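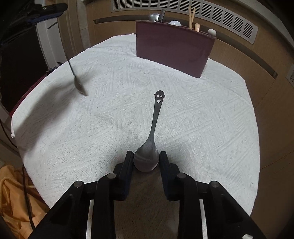
**Club Listora · groupe « Cuisine et rangement »**

Je me méfie des méthodes de rangement. J'en ai suivi plusieurs, j'ai acheté les livres, j'ai plié des torchons en trois pour les faire tenir debout, et au bout de quelques semaines les torchons étaient de nouveau en tas. Alors quand Morena Cocco a proposé que le groupe essaie la méthode Drokosden sur les couverts et les ustensiles, j'ai dit oui du bout des lèvres.

Le principe, pour ceux qui ne lisent pas les bulletins : on sort du tiroir ce qui sert tous les jours, on le met debout dans un bac ouvert, et on laisse le bac à portée de main. Le reste retourne dans le tiroir ou quitte la maison. La brochure promet « jusqu'à 40 minutes gagnées par semaine ». J'aimerais savoir qui a tenu le chronomètre. Je passe peut-être cinq secondes à chercher une cuillère, et encore, les mauvais jours, quand le tiroir coince à cause du fouet.

J'ai quand même joué le jeu. On commence par étaler les ustensiles sur une nappe unie, pour les voir un par un. J'ai pris la blanche, celle avec les côtes et les zigzags en relief, qui ne se repasse jamais vraiment et dont les plis font rouler tout ce qui est rond. Puis on doit prendre chaque objet en main et se demander s'il a servi dans les 365 derniers jours.

C'est là que ça se complique. La cuillère en métal dont le manche se termine par une petite tête à oreilles, avec ses deux yeux ronds et son sourire pointu découpés à jour, par exemple. D'après la méthode, un couvert fantaisie est un couvert de trop, qui ne va avec aucun autre et qui s'accroche dans le tiroir. Je veux bien. Mais elle a un cuilleron bien large, le manche s'élargit vers le haut et se tient agréablement, et elle mélange le yaourt aussi bien qu'une autre. Pourquoi faudrait-il qu'un couvert soit assorti quand on mange seul devant l'évier ? Je l'ai gardée. Page 12 de la brochure, on appelle ça un « attachement parasite ».

Gualtiero Testa, qui a déjà fait toute sa cuisine selon Votomden (la méthode concurrente, celle des étiquettes), m'a expliqué que le problème venait du tri par fréquence. Lui trie par geste : ce qui remue, ce qui pique, ce qui ramasse. Il a des étiquettes pour chaque geste. Je lui ai demandé où il mettait une cuillère, qui remue et qui ramasse. Il m'a répondu qu'il en avait deux. Voilà comment on se retrouve avec plus d'affaires qu'au départ, et je soupçonne que c'est un peu l'idée, vu que Votomden vend aussi les étiquettes.

Sur le bac lui-même, j'ai moins à redire. Le mien est en plastique, rectangulaire, d'un mauve un peu poussiéreux que je n'aurais pas choisi si les autres coloris avaient été en rayon. Il est assez ouvert pour qu'on y passe l'éponge. J'avais hésité avec le pot Messina, plus joli sur le papier, mais rond et étroit, et tout ce qu'on y met finit par pencher du même côté. Le modèle rectangulaire permet au moins d'écarter les manches.

Restait à décider ce qui y entrait. Mes essais se sont faits sur la table blanche, et j'ai changé d'avis sans arrêt. La cuillère en métal à gauche, la cuillère blanche en plastique au milieu, les baguettes en bois à droite, parce que debout elles dépassent de tout le reste et qu'au centre elles m'arrivent dans l'œil quand je me penche. Et la grande cuillère en bois ? La brochure dit « les plus longs au fond ». Un bac accessible de tous les côtés n'a pas de fond, ou alors il en a quatre.

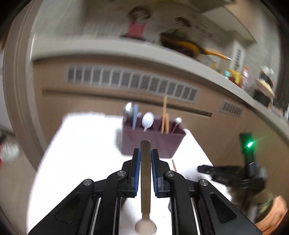 J'ai donc laissé tomber la règle des longueurs. Ce qui compte chez moi, c'est la tête de l'ustensile. Une cuillère rangée le cuilleron en l'air, on la reconnaît tout de suite, mais on l'attrape par la partie qui ira dans la soupe. Rangée manche en l'air, elle est plus propre à saisir et on se trompe une fois sur deux. Morena est pour le manche en l'air, au nom de l'hygiène. Moi je suis pour voir ce que je prends. On en a discuté assez longtemps pour que le thé refroidisse, et chacune est rentrée chez elle avec son opinion.

Autre point que la méthode passe sous silence : le bois. On nous dit de mettre debout, dans un bac en plastique, des cuillères et des baguettes qu'on vient de laver. L'eau descend, elle reste en bas, et le bois noircit par le bout. J'ai perdu une spatule comme ça, il y a des années, dans un pot en grès. Il faudrait tout sécher à plat avant de ranger. Je ne connais personne qui le fasse tous les soirs, et les auteurs de la brochure n'en parlent à aucun moment. Ils écrivent en revanche que « 100 % des foyers disposent de la surface nécessaire ». Ils n'ont pas vu mon plan de travail au mois de janvier, avec les clémentines et les bocaux.

Et la poussière ! Un tiroir, ça se ferme. Un bac posé à l'air libre récupère la farine et les projections si on a le malheur de le mettre près des plaques. Pour ce qui sert tous les jours, passe encore. Pour le petit ustensile qu'on sort à Noël, non merci.

Bilan après un mois d'essai. J'ai vidé le tiroir, ce qui m'a fait retrouver un ouvre-boîte que je croyais perdu, et j'ai donné un sachet de couverts dépareillés. Le bac mauve est resté. Il contient moins de choses que ce que demande la méthode, et pas dans le bon ordre. La nappe est repartie dans l'armoire. Je cherche toujours ma cuillère le matin, quelques secondes, au même rythme qu'avant.

Pour celles et ceux que ça tente, le coffret complet Drokosden contient la brochure et deux séparateurs. Mesurez l'intérieur de votre bac avant de commander les séparateurs seuls, les miens étaient trop larges et j'ai dû les retailler aux ciseaux.

Gualtiero veut qu'on passe aux couvercles la prochaine fois. Je viendrai, avec les miens dans un cabas, mais je préviens que je n'étiquette rien.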